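Chapter 6
When the Job Teaches the Machine

Nestor Pascual spent years on the returns bench at Wullutside, where every item that comes back has to be checked, folded and shelved again. Boxes were easy to automate. Soft goods were the headache, and the umbrella was the worst of them! So the company asked its bench workers to show how the handling is done, and the workers picked up grippers of their own.

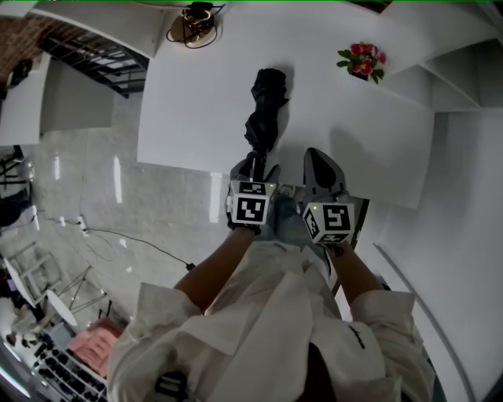

6.1 From Doing to Demonstrating

A demonstration shift at Wullutside runs 60 minutes, with 2 people to a station. Pay is the same as on the bench, but the work feels different. People slow down, talk about their grip and argue (cheerfully, most days) over the best way to start a fold.

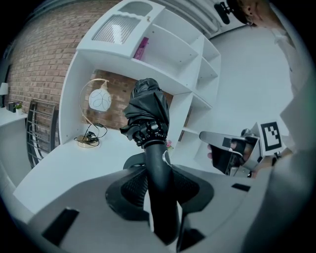 Skill is the real subject of this chapter. Much of what experienced workers know has never been written down, and automation brings it into view in a hurry. Think of black fabric bunched into loose pleats at the end of a gripper finger: how hard should you squeeze, and where? Pascual could answer with his hands long before he could answer in words. At the Leltside site, more than 200 such tips were collected by October – and the people who gave them wanted a say in how they were used.

Key terms: tacit knowledge, demonstration, job redesign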